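深色盘子，我站它这边

分享 13　　评论 6

上个月换碗柜，我把家里的盘子全搬出来摊在地上，蹲着看了半天，越看越来气。白的，白的，还是白的。大白盘、小白盘、带一圈金边但金边已经磨没了的白盘。这些年我到底是怎么做到的？每次进店都在花花绿绿的架子前站很久，最后抱回来的永远是白的，理由也永远是那一句：百搭嘛，不会错。

我现在觉得，“不会错”这三个字把我们家的饭桌害得不轻。

先交代一下背景，免得有人说我是卖盘子的。我不卖盘子，我就是个天天做饭、天天洗碗的人，厨房小，水槽也小，买过的餐具里后悔的比满意的多。满意的里头，排第一的是去年10月在Plimimgate那家杂货铺买的一只墨绿色圆盘，牌子叫Medve，我之前没听过。当时是Eltico的一套六只白瓷盘在打折，我本来奔着那套去的，结果旁边单卖的这只绿盘子看了我一眼（真的，我觉得是它先看的我），我就叛变了。

买回来以后，头一顿装的是凉拌藕片。藕片大家都做过吧，白生生的，放白盘子里基本等于隐身，远看像一盘没东西。换到墨绿盘子上，哎呀，每一片的边都清清楚楚，连我切得厚薄不均都清清楚楚！这算缺点吗？我觉得算优点，起码逼着我后来刀工认真了一点。豆腐也是，蒸蛋也是，白米糕、山药、剥好的荔枝，凡是浅颜色的东西，往深盘子上一搁就精神了。

反过来说，红烧肉放深盘子里确实不太显，酱色吃酱色，糊成一团。这个我认。所以我也没打算鼓动谁把白盘子都扔了，我那一摞白的还在柜子里，装红烧、装卤味、装炒苋菜（苋菜汤那个粉红色，还真得白盘子）。我反对的是一家人从早饭到夜宵只有一种颜色，还管这叫品味。

很多人劝我的时候爱说，深色盘子显脏。我仔细想过这个说法，觉得应该倒过来讲：深釉面显水渍，白盘子显油渍和茶渍。水渍拿干布一抹就没了，茶渍你得拿小苏打搓半天，搓完了杯底那一圈还是黄的。要说麻烦，哪个更麻烦？而且深盘子上沾了一粒白米饭，你隔着半个厨房都看得见，洗没洗干净一目了然，这不正好吗。白盘子上粘一粒饭，干透了变成半透明的，下次装菜时手指一蹭才发现，那滋味……

还有人说深色的划痕明显。刀叉用得多的人家可能是这样，我们家吃饭用筷子，到现在近6个月，我对着窗户斜着照，没照出什么来。用刀叉的朋友可以自己掂量。

再说纹路。我以前对盘子的要求就是平、光、什么都别有，后来发现一圈一圈的那种棱其实蛮好。光打上去有层次，空着放在桌上也不呆。坏处当然也有，酱汁会顺着棱待着不走，洗的时候得转着圈擦。我一般是海绵压住了，从外往里绕，绕完翻过来把底也绕一遍。底下那圈千万别偷懒，盘子摞着放，上一只的底就是下一只的脸，底上有油，等于全家白洗。

说到桌子。我以前一直以为深盘子得配深桌子，木头的、胡桃色的那种，杂志上都这么拍。后来搬家，餐桌换成Esilik的白台面，我一开始还担心会不会太冲。完全没有！深盘子放在白桌上，圆是圆，边是边，什么都不用铺，什么花都不用插，那一块地方自己就立住了。倒是白盘子放白桌上，我妈来吃饭的时候差点把杯子搁到盘沿上，她眼神不太好，说看不清哪儿是盘哪儿是桌。你看，这就已经不只是好看不好看的事了，老人家吃饭，盘子和桌子颜色差得远一点，她夹菜都踏实些。

所以我的意见是：桌子浅，盘子就往深里走；桌子本来就深，那你买白盘子我一句话没有。最怕的是浅桌浅盘浅桌布浅碗，一整桌雾蒙蒙的，菜再好也提不起劲。

白桌面、墨绿圆盘，一圈圈的棱都看得见：

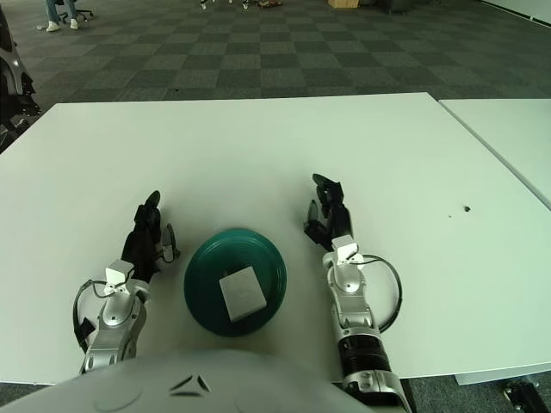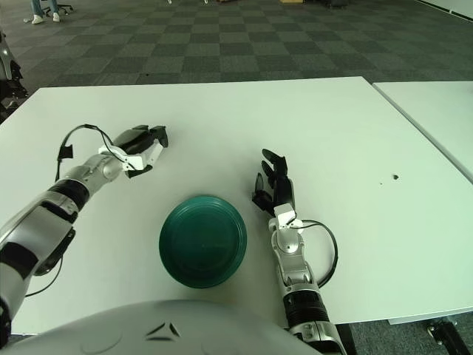 颜色这个事，最后还是要落到买几只上。我的建议是别成套买。套装最容易把人带沟里，六只一模一样的，喜欢的时候觉得整齐，看腻了连换都不知道从哪一只换起。我现在的办法是深盘子先买一只，用满一个季度，要是每次开柜门手都先往它那儿伸，再去添。我后来添到3只，大小还不一样，一只装主菜，一只装水果，最小的那只搁在灶台边上放锅铲和尝味道的勺子，勺子往上一放，汤汁滴下来也不心疼。

另外，选颜色别光看店里的灯。店里的灯黄，墨绿会偏黑，回家一看又偏蓝，我有个灰紫色的碗就是这么上的当，店里像芋泥，回家像水泥。能拿到门口看一眼就拿到门口看一眼，店员一般不拦的，你跟她说一声就行。实在不行，就把你家桌子的照片调出来，把盘子凑在手机旁边比一比，比空想强。

亮面还是哑面呢？我投亮面。哑面拍照好看，这个没得争，可是哑面的盘子拿勺子一刮，那个声音我胳膊上的汗毛全起来了，而且筷子头在上面会留灰道道。亮面反光是反光，头顶灯一开就有一道亮的，可那道亮光在深色上像水一样，我还挺喜欢。

我知道写到这里肯定有人要说，不就是个盘子吗，能装菜不就行了。行啊，怎么不行。可一天三顿对着它，比对着电视的时间还规律，为什么偏偏在它身上要将就呢？沙发套大家挑半个月，盘子三分钟抓一只就走，我是有点替盘子委屈的。

今晚还是凉拌藕片，绿盘子已经拿出来了，多放了点醋。

2022年3月15日

评论（6）

小火慢炖：藕片那段笑死，我家就是“一盘没东西”。不过我家桌子是深胡桃的，看来白盘子不用换了，谢谢你替我省钱。

南瓜不甜：不同意亮面那条。我哑面的用了好几年，筷子印用牙膏一擦就掉，刮勺子的声音习惯了也就那样。

晚饭吃什么呢：给老人用深浅差大的餐具这个要顶一下。我外婆也是，换了深蓝的碗以后添饭都不洒了。

一勺醋：水渍拿干布一抹就没了？那是你们那边水软吧。我们这儿水硬，深盘子晾干以后全是白点子，得用醋水泡。

作者回复 一勺醋：啊这个我没想到，我们这边水确实软，我记下了。

阿白只买白：我就六只一样的白盘子，看了十年没腻，摞起来整整齐齐，舒服。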